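4.2 Preparing the table and the bin for sorting

This section is for the small textile kit from Draltemari. Please read it one time fully before you begin.

1. Put the table on a level floor and lock the legs. The table can carry 44 kg when the weight is spread evenly.

2. Wipe the top with a soft cloth and a little mild soap. Do not use a scouring sponge. Scratches in the surface stay, but they do not disturb the work.

3. Place the bin near one corner of the table. It may stand diagonally if this is more comfortable for your arm.

4. Fill the bin with the clothes to be sorted. Do not press them down.

Caution: Dark clothes hide small things such as pins and keys. Feel inside the pockets before you put a piece into the bin.

5. Keep the middle of the table free. You need this space to open each piece flat, check it and fold it.

6. Lay large pieces, for example shirts or a tablecloth, at the side. Fold them last, when the bin is empty.

Note: Straps and laces catch easily on other pieces. Lift them out slowly with two hands. If a knot has formed, open it on the table and not over the bin.

Note: Black and very dark green look nearly the same in weak light. Use a lamp of at least 3,000 lumens if you sort by color.

7. When the bin is empty, turn it over and shake out the dust. Wash it by hand with warm water. It is not suitable for the dishwasher.

For folding the sorted pieces, continue with section 4.3. 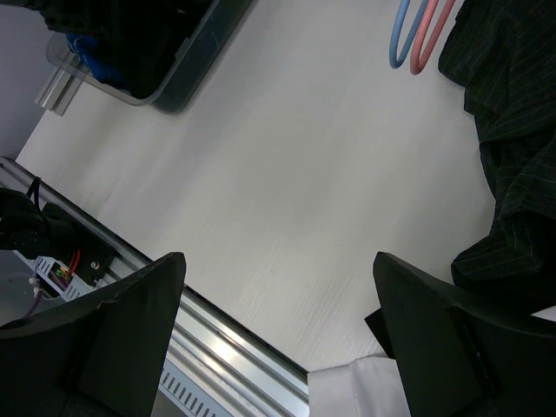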